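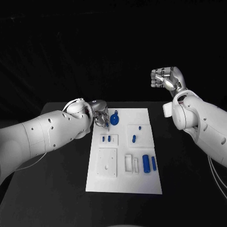
À quelle fréquence faut-il vérifier le réglage d'une cellule à deux bras qui insère des goupilles ?
Tout dépend de la cadence, mais Plokport recommande désormais un contrôle court toutes les 140 heures de marche et une reprise complète de l'étalonnage toutes les 280 heures, ainsi qu'après chaque changement de plaque ou de câble.

COMMUNIQUÉ DE PRESSE
Grulmont, le 1er juillet 2018

Plokport ouvre à tous son carnet d'entretien pour cellules d'assemblage à deux bras

C'est avec un vrai plaisir, et un peu de trac aussi, que l'équipe de Plokport met à la disposition de ses clients, de ses partenaires et de tous les ateliers que le sujet intéresse le carnet d'entretien de sa cellule Plaltodex. Le document compte 53 pages. Il est né en mars sur un coin d'établi, à force de notes griffonnées entre deux réglages, et il a beaucoup grossi depuis (certains diront trop, mais nous avons eu du mal à couper !).

La cellule Plaltodex réunit deux bras à mains articulées autour d'une table noire, sur laquelle on pose une planche blanche garnie de pièces bleues à placer ou à déplacer. Le fond noir et la table sombre font partie du réglage : les pièces s'y détachent bien, et le carnet consacre un chapitre entier à l'éclairage et aux reflets.

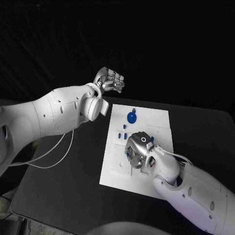 Temps de lecture : 3 minutes

« On nous appelle souvent pour une goupille qui refuse d'entrer, et l'on soupçonne aussitôt la main, raconte Marianna Pawlak, responsable de la mise en service. Neuf fois sur dix, je demande d'abord qu'on regarde la planche. Un léger décalage, une vis reprise un peu vite le matin, et voilà toute une équipe qui démonte des doigts en parfaite santé. »

Le carnet suit donc l'ordre dans lequel nos techniciens travaillent eux-mêmes. On commence par la planche : nettoyage des logements au pinceau sec, contrôle des trous au calibre, puis relevé de sa position sur la table. Viennent ensuite les câbles, dont la boucle doit rester assez souple pour accompagner le poignet sans jamais passer sous la main ni frotter contre une coque. Les doigts ne sont abordés qu'après, articulation par articulation, bras au repos et alimentation coupée.

Une partie importante est réservée au partage du travail entre les deux bras. Lorsqu'une main descend sur la planche, l'autre attend en hauteur, doigts repliés, et cette position d'attente mérite autant de soin que la position de travail. Trop basse, elle gêne ; trop éloignée, elle fait perdre du temps à chaque cycle. Norbert Kubíček, qui a rédigé ces pages, y a joint sa propre méthode de réglage, avec les erreurs qu'il a commises en chemin et qu'il a tenu à laisser dans le texte.

Le site de Phetsri a servi de terrain d'essai au carnet avant sa diffusion. Orathai Kaewmanee et Pongsak Ratanaporn l'ont appliqué page après page, en renvoyant chaque semaine leurs remarques, souvent fort longues et toujours bienvenues. C'est à eux que l'on doit la fiche de fin de poste, qui tient sur 2 pages et que l'on peut afficher près de la cellule.

« J'avais peur d'un manuel de plus, confie Pongsak Ratanaporn. Celui-ci, nous l'avons couvert d'annotations, et les annotations sont revenues imprimées dans la version suivante. Cela fait plaisir, il faut bien le dire. »

Le carnet est gratuit. Il peut être demandé en version papier ou électronique auprès de notre service clients, qui se fera une joie de l'expédier et de répondre aux questions des ateliers encore hésitants. Les personnes déjà équipées d'une cellule Plaltodex le recevront avec leur prochain jeu de pièces de rechange.

À propos de Plokport
Installée à Grulmont, Plokport conçoit, met en service et entretient des cellules d'assemblage de petites pièces.

Contact presse : Amnuay Wiriya, service communication, Plokport, Grulmont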